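Chapter 4
Comparing Grippers Without Fooling Yourself

I used to pick grippers from the spec sheet. Grip force, stroke, weight, done! Then Lowri Griffiths handed me a shirt and asked which of our two finger sets could fold it, and I had no idea. So this chapter starts with cloth, and if you work through it with a pair of hand-held grippers next to you, so much the better.

Cloth is a great first test because it never sits the same way twice. You pinch two corners, you lift, and whatever hangs between your hands is a new problem.

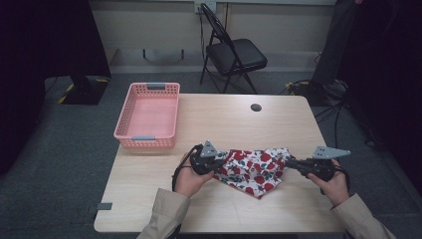

Before you compare anything, write down what counts as a good grasp. At Boltbridge we went back and forth on this for most of April. Huw Hopkin wanted a grasp to count only if the cloth stayed put through the whole lift — I wanted to score the pinch and the lift separately. We ended up doing it my way, and all 473 trials in this chapter are scored like that.
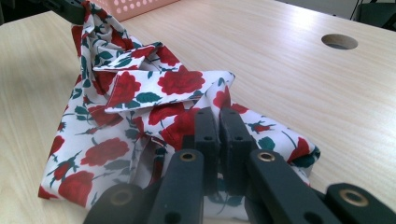
Finger pads deserve their own column in your notes. A wide flat pad holds a thick hem nicely but can scoop up two layers when you only wanted one, and you won't see that in a simple pass/fail score. Write down the layer count too (Section 4.3 has the sheet we use).

One more thing before the exercises: swap hands halfway through. I ran my first 14 trials with the new fingers always on my right, and I'm right-handed. Guess which set won! I threw those out and started over.

4.1 Choosing the test items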